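Home Guides Handheld Units Support Contact

Setting Up the Nulerine Handheld Gripper: Section 6, Fingers, Lenses and First Session
Reading time: 4 minutes
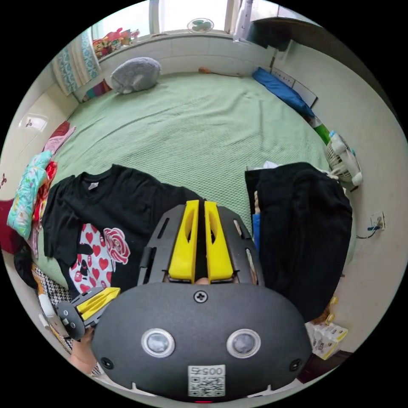 By now you should have your units charged and your login working, so take a breath, because the fussy part is behind you. This section gets the grippers ready for folding and sorting clothes in an ordinary home. It was put together by Elin Gittins with a great deal of help from Mpho Kruger, who has set up more of these than the rest of us combined (and still reads the steps every time, bless him).

Before you start

Pick a soft, flat surface you can walk up to comfortably. A made bed is lovely for this. Lay out a few pieces of clothing and leave some space between them, so you can approach each one from above without your wrists twisting.

Checking the unit

1. Find the QR sticker on the housing and write its number in your session sheet. If you are using two grippers, write down both, left hand first.

2. Look at the two round lenses. Wipe each one with the dry cloth from the kit, working from the middle outward in small circles.

CAUTION: No window spray, please, and no shirt sleeves either!

3. Check the screws on the housing with your fingertip. If one stands up, snug it down with the small driver and stop as soon as you feel it catch.

4. Hold the yellow fingers up at eye level and close them slowly. The tips should meet evenly along their whole edge. If one sits higher, loosen it on the slotted frame, slide it until the two line up, and tighten it again.

NOTE: Lerato Ngubane likes to close the fingers on a strip of paper and give it a gentle tug. If the paper slides out, go back to step 4.

First session

5. Start the Vutel app, scan the sticker, and wait for the tone.

6. Hold the gripper above the bed and open and close it 6 times at an easy pace. This teaches the app how wide your fingers travel.

7. Pick up one garment by a hem or a sleeve, move it across, and set it down. Go slower than feels natural. Everybody rushes the first few.

CAUTION: Keep your own fingers behind the housing while the gripper is closing, and don't use it on anything with pins still in it.

If the app shows error 2431, it has lost track of finger travel. Close it, open it again, and repeat step 6. If battery charge is under 80 percent, top it up before a long session.

Related guides
Section 5: Charging and Pairing
Section 7: Working With Two Hands
Replacing Worn Fingertips, by Mariann Vida
Packing a Unit for Return to Pruvthorpe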